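Shared Shop Talk > Robots and Automation > Dish sorting arm, grip keeps slipping on the flat plates

tatport_tim
Posted October 1, 2018

Okay, so I've been at this since the middle of September and I need some other brains on it. We've got the red and black arm set up in our shared workshop and I'm trying to get it to pick up plastic dishes off a table and stack them by size. Bowls are going great! Cups are fine too. Plates are killing me. The fingers come down, touch the rim, and the plate just scoots away across the cloth. Last night I ran 60 tries on the plates alone and got 14 good picks. Anybody solved this without buying a suction cup?

furnwood_fan
How thick is the cloth? If it's thin it'll bunch up and slide along with the plate.

tatport_tim
Thin. It's a green one I got for a couple bucks. I wanted one plain color behind the dishes because the bare table was throwing glare and my detection was all over the place.

gluestick88
Lose the cloth, put down rubber shelf liner. Done. I did this with playing cards and blocks and it was night and day.

pliltance
I disagree with gluestick. Liner grabs great but then your fingertips catch on it too, and if you're pushing down even a little the arm faults out. I'd leave the cloth and change the approach. Come in low from the side with one finger under the rim, tilt the wrist, then close. You've got a raised rim on those, right?

tatport_tim
The big magenta one has a raised circle inside, so it's a shallow dish more than a plate. I've been coming in over the top every time. I like the side idea but I'm nervous about the wrist hitting the bowls, they're kind of everywhere.

gluestick88
So spread them out?

tatport_tim
The whole point is that they're messy lol. If I line them up neatly for it I might as well stack them myself.

pliltance
What he said. Have it pick the easy stuff first. Bowls and cups go, then you have room to get in sideways for the flat ones.

wieczorek
Agree on the order, disagree that liner faults the arm. Mine has been on liner all year with the downward force limit turned way down. Check that setting before you rewrite anything. Also pleeease do something with your cables before you start swinging the wrist around. I lost a connector that way and it took me 11 days to get a new one.

tatport_tim
Ha, fair. Cables are on the list. I'll do the force limit tonight, then try picking the bowls first, then the side approach at half speed. Liner is plan C, sorry gluestick.

gluestick88
You'll be back for the liner.

furnwood_fan
Can you post what the table looks like from up top? Hard to judge the spacing from words.

tatport_tim
Sure, here you go. The magenta one up at the left is the one I'm fighting with.
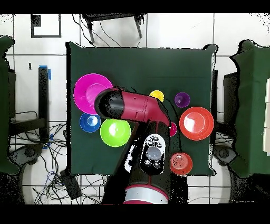
Arm over the big magenta plate, bowls and cups still on the table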